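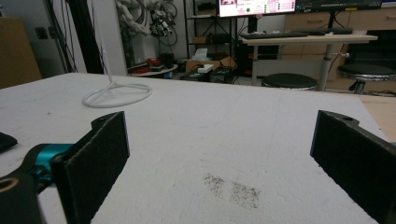 Duvard DS-3 tabletop spin coater, review after one semester

The DS-3 is a small spin coater for substrates up to 3 inches across. We bought it for a teaching lab where students deposit polymer and metal oxide layers from solution, mostly on glass. It replaced an older Stusesine unit whose controller had failed. Everything below refers to firmware as delivered in June, with the standard chuck and the splash bowl.

Setup

The unit needs a vacuum line and a grounded outlet. The supplied tubing is stiff and too short for most benches; we replaced it with silicone tubing on the first day. Leveling is done with threaded feet and a bubble level set into the lid hinge. The manual covers the vacuum interlock in one paragraph and gets the default threshold wrong. Jaime Lobo found the correct value in the service menu, under "Inputs."

Speed control

Setpoints are entered in steps of 10 rpm. We checked the display against an optical tachometer at 1,000 rpm and could not separate the two readings. The ramp is less convincing. At the highest acceleration setting the motor overshoots and then settles, and the overshoot is larger with the heavy chuck. For slow-drying solvents this makes little difference. For chloroform it leaves a visible ring near the edge of the film. Dropping the acceleration one level removes the ring.

Programs hold 3 steps each. That is enough for spread, thin and dry, but a dynamic dispense with an edge bead rinse will not fit in one program. Yaowalak Ratanaporn runs two programs back to back, which works, although the vacuum releases for a moment in between and small pieces can shift.

Bowl and cleaning

The bowl is polypropylene and lifts out. Ethanol, water and isopropanol do nothing to it. Toluene left overnight softened the rim enough that the lid no longer seated flat, so wipe it out the same day. A foil liner helps. The drain port is a few millimeters above the lowest point of the bowl, and liquid collects there. I consider this a design error.

The O-ring on the chuck swells with chlorinated solvents. Order spares with the unit – ours took most of a month to arrive separately.

Noise and heat

Quiet enough to talk over. The case gets warm near the rear vent after a full afternoon of use, with no effect on speed that we could measure.

Verdict

Recommended for teaching and for routine screening of inks. For work that depends on fast ramps or long recipes, look at the Flanus models, and budget accordingly.

Theerawat Thongdee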